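When the arm first arrived at Bridberg, Montserrat Alcaraz gave it a month. She has packed and sorted small hardware orders there for 17 years, and she had seen a label printer, two conveyor belts and a very expensive scale come and go.

"I said hello to it and went back to my bench," she says, laughing. "I thought, you'll be in the back shed by July, mate."

July came and went, and the arm is still bolted down at the sorting end of the workshop. Alcaraz is now the person everyone calls when it does something odd. She has a stool beside it, a favourite screwdriver that lives in her apron, and strong opinions about how high a tray should sit.

Bridberg sends out repair kits: hinges, brackets, catches, all the little bits that keep old windows and cupboards going. On a busy day there are 247 kits to make up, and until last year every piece was picked by hand. The work was fiddly and it was hard on people's wrists. Dilwyn Prothero, who manages the floor, remembers rostering around sore hands every single week.

"You'd have someone brilliant at the job who could only do it for three hours," he says. "Then they'd be on the phones for the rest of the shift, hating every minute. I wanted them back doing what they're good at!"

What they're good at, as I found out over a long morning and a lot of tea, is knowing the parts. Alcaraz can tell a left hinge from a right one by feel. Usman Jafri, the newest on the team, spends half his day checking finished kits and the other half teaching the arm new pickups, guiding it into place and saving each position. He came from a bakery and had never touched a robot before.

"The first one I taught it was a cupboard catch, and it took me all afternoon," Jafri says. "Now I'll do 4 before lunch. I went home and told my mum about it. She wanted to know if it could do dishes."

It hasn't all been smooth. The arm was slow for weeks, and a few people felt watched, or worried about their shifts. Prothero says he should have talked to everyone sooner. No jobs have gone, but the jobs have changed, and one packer asked to move to dispatch because she missed the chat at the long bench. Alcaraz misses it too. They've since put the tea break back to ten in the morning so both ends of the workshop stop together.

I asked her what she'd tell somebody whose workplace was getting one.

"Ask to be there when they set it up," she says. "Get your hands on it early. If you wait for someone else to tell you how it works, you'll always be waiting."

Learning the arm, for Alcaraz, began with the plain mechanical end of it, how it's fixed down and what it can reach. She likes that so much of it is stuff she already knew from the kits. There are hex socket screws in the silver ring at the base, a black plate under that with bolt holes through it, and a pale wooden tabletop underneath the lot. The fingers took her longer. They have black, toothed pads that face each other, and she talks about their grip the way other people talk about a good pair of pliers. Next she wants to try it on the long window stays, which everyone else reckons are too awkward. "Give me till the end of the month," she says, and she's already pulling the stool over. 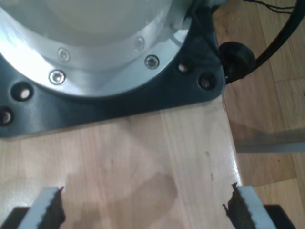
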